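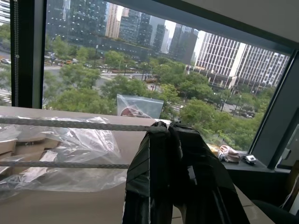
Plasham Allotments list
Subject: Re: Water butts and the February order
January 9, 2026

> Does anyone know if the Pluvell butts are worth the extra? The
> Tuter ones are cheaper but the tap looks very low down and I
> can't get a can under mine as it is. Also, is the order still
> going in this month or has it moved?

The order has moved to February. The supplier was shut over the holidays and hasn't sent the new price list yet.

On the butts, I've had both. The Tuter holds 80 litres and the tap is low, as you say. I stood mine on 4 paving slabs and a full-size can goes under it now. The lid is poor and blew off twice last winter, so put a brick on it. The Pluvell is 60 litres, with a better lid and a tap that doesn't drip. For a plot with a shed roof I would still take the bigger one.

If you are fitting a downpipe kit, check the width of your gutter first. The kits come in one size and mine needed cutting down - a junior hacksaw was fine for that.

Two other things. The bottom gate is sticking again, so lift it as you push. And I have spare broad bean seed, more than I can sow, in the tin by the noticeboard. Please leave the tin.

Plot 4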